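Search products, documents, part numbers
Search

Trallmont Dual-Arm Handling Package: Equipment and Practice Requirements

Last updated Apr 5, 2026
Reading time: 4 min

The Trallmont Dual-Arm Handling Package is supplied to laboratories, training centers and integrators that carry out household manipulation tasks with a two-armed robot. It consists of the Trallmont controller, two gripper sets, the Mathias simulation environment and the practice requirements set out on this page. Use of the package is conditional on acceptance of these requirements by the operating site.

Order code for the full package: 2208. Order code for the simulation environment and practice requirements without hardware: 2562.

Scope

The requirements apply to any task in which the robot takes hold of an object in a room furnished for people, including kitchens and other tiled or painted interiors. They apply equally to simulated and physical work. A site may not relax a requirement on the ground that a trial is being run in Mathias only, as trial records from simulation are used to release the same task for physical equipment.

They do not replace the risk assessment that the operating site must complete under the law of its own country, nor do they cover mobile operation in public areas.

Approach and grasp

1. The gripper shall be fully open before it enters the approach zone of the object.
2. The fingers shall be placed on either side of the part to be held. An approach in which one finger leads the other toward the object is permitted only where it is written into the task sheet.
3. Closing speed shall be limited to 80 millimeters per second until contact is registered.
4. Where the object stands close to a larger surface, such as a cabinet side or a table panel, the task sheet shall state which surface the fingers may touch and which they may not.
5. If contact is registered on a surface not listed in the task sheet, the trial shall be stopped and recorded as an unlisted contact. It shall not be resumed from the same position.

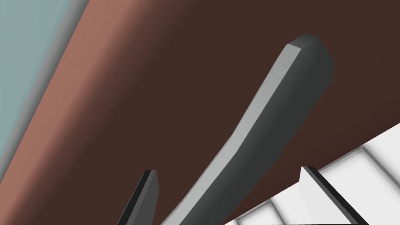 Arwel Yorath asked whether rule 5 might be softened for simulated trials, on the grounds that a light brush against a panel does no harm in software and that restarting a long task costs the operator a good part of the morning. He added that his own site had stopped more trials under rule 5 than under all the others together, and that he would prefer a warning followed by a second attempt.

The rule has been kept in its present form. A warning may be displayed in addition to the stop. Sites that find restarts burdensome may divide a long task into stages, each with its own task sheet and its own starting position, and a stopped trial may then be repeated from the beginning of the current stage. Stage boundaries must be fixed before the first trial is run.

Two-arm work

Both arms shall be treated as active for the full length of a trial, including any period in which only one is assigned to the object. The arm not in use shall be held in a rest position named in the task sheet, clear of walls, windows and fixed furniture. Rest positions must be checked again whenever the robot base is moved.

Where both arms are to hold the same object, one arm shall be named as the lead. The second arm may close only after the lead has reported a stable hold. Release follows the opposite order.

The operator shall have a view that includes both grippers and the torso. Views taken from a single gripper are useful for judging finger placement but are not accepted as the only view for a release trial.
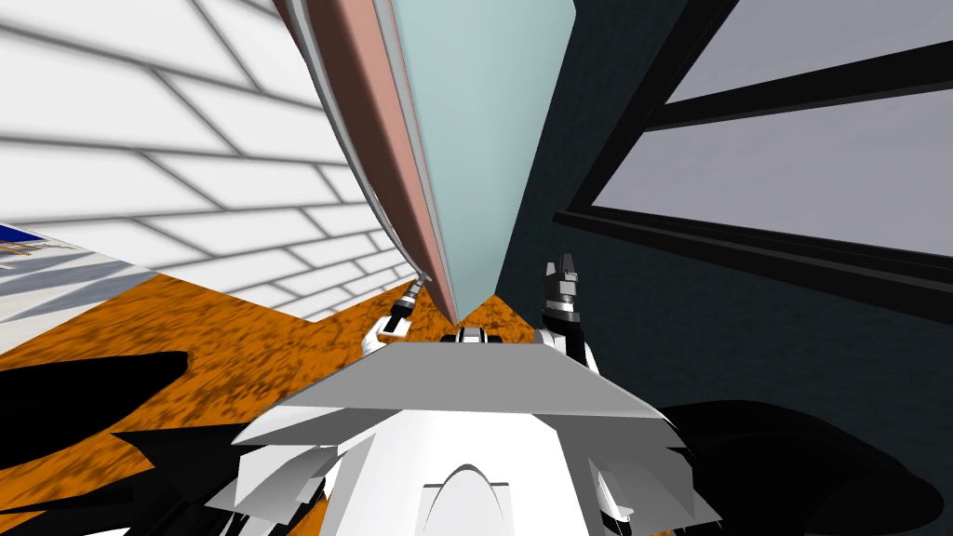
Views used for a release trial shall be recorded from start to stop without a break and kept with the task sheet. If a view is lost for any reason, the trial may be finished for practice purposes, but it does not count toward release.

Records and release

A task is released for physical equipment after 111 consecutive simulated trials without an unlisted contact. The count returns to zero after any change to the gripper fingers, the controller settings or the layout of the room model. Changes to color or surface finish alone do not reset the count, provided the Mathias vision check is run again and passed.

Each trial record shall contain the task sheet number, the software version, the operator's name and the reason for stopping. Records are kept in the Belter log format. Files exported from Kovance systems may be converted with the tool included in the package.

Gripper sets

Replacement fingers are supplied in matched pairs and shall be fitted as pairs. A finger with visible wear at the tip is to be withdrawn together with its partner, and the room model updated if the replacement differs in length or shape.

Review

These requirements are reviewed every October. Proposed changes should name the rule concerned and include the related trial records. Proposals are to be addressed to Emrys Parry, Product Standards, Trallmont.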